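About Clalldale Linen & Laundry School

Since October we've been in the big room at Cosgrove – high ceiling, bright lights, space to shake out a king size sheet without hitting anybody. Before that, two rooms over a bakery. Everything smelled of bread. Nice for a week.

What we do

We teach laundry and linen work. Sorting, stain spotting, pressing, folding, packing. Short courses for hotel and care home staff, evening classes for people who just want a closet that shuts. 171 people came through last year, most from Tudine and the towns along the river.

We also take in work. Small guest houses mainly. Pickup twice a week, back to you folded the way you asked for it. Tell us if you want thirds or quarters, we keep a card for every customer.

How we got going

Merle Harawira ran the linen room at a 114 bed hotel and kept getting asked to train other people's staff. She said yes too many times, then rented a room. Angus Pearce came in for the presses and stayed for the books. First class was 2 students and a borrowed ironing board. The board is still here, wobbly leg and all.

How we teach

Hands on from the first morning. No slides. You start with small cloths, crumpled, and learn to find a corner by feel. Then pillowcases, then flat sheets, then fitted sheets, wich is where the arguing starts. Bethel Ayele does the fitted sheets class and has her own method with the elastic. Elsa Öberg teaches stains and is very firm about cold water first.

Groups stay small. Bring comfy shoes, you'll be standing. Aprons are ours, lunch is yours.

Blue cloths get used for practice, over the off-white cover – easy to see the folds against it. Everyone starts on these, hotel managers too.

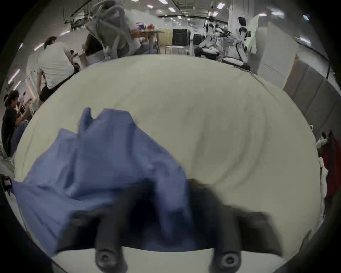
Courses and prices

Half day basics is $40, tea included. The full linen room course runs over four mornings, ask for the current price as it depends on group size. Staff groups can book the whole room. We'll come out to you as well if you have a decent table and somewhere to plug in.

Next basics class starts 2025-08-24, a few places left at time of writing.

Getting in touch

Call or use the form, Digby Ruddock picks up most mornings. Parking round the back, use the side door – the front one sticks. Drop-offs before noon please, and lables on the bags.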